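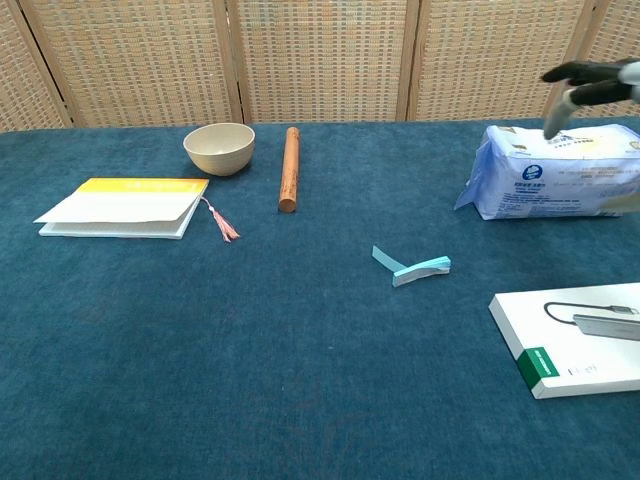 Promemis opens desk accessories showroom in Flander

February 21, 2024 – Stationery and homeware distributor Promemis has opened a trade showroom in Flander, covering 275 square feet on the ground floor of the Macedo building. Buyers can view the range by appointment.

Stock is shown on carpet-covered tables separated by woven folding screens. Items are grouped by where they are used and not by supplier, so a notebook with a tassel bookmark may share a table with a small bowl, a rolling pin, packaged tissues and a boxed cable adapter. The company said mixed tables match the way its smaller retail customers place orders.

The opening range runs to 800 lines from 11 suppliers. Paper goods make up the largest share, followed by kitchen items and cables. Minimum order quantities are printed on a sheet at the entrance – prices are quoted on request.

Orders placed at the showroom ship from the Voker warehouse within 7 working days. Promemis plans to change the tables in June, when the fall notebook range arrives.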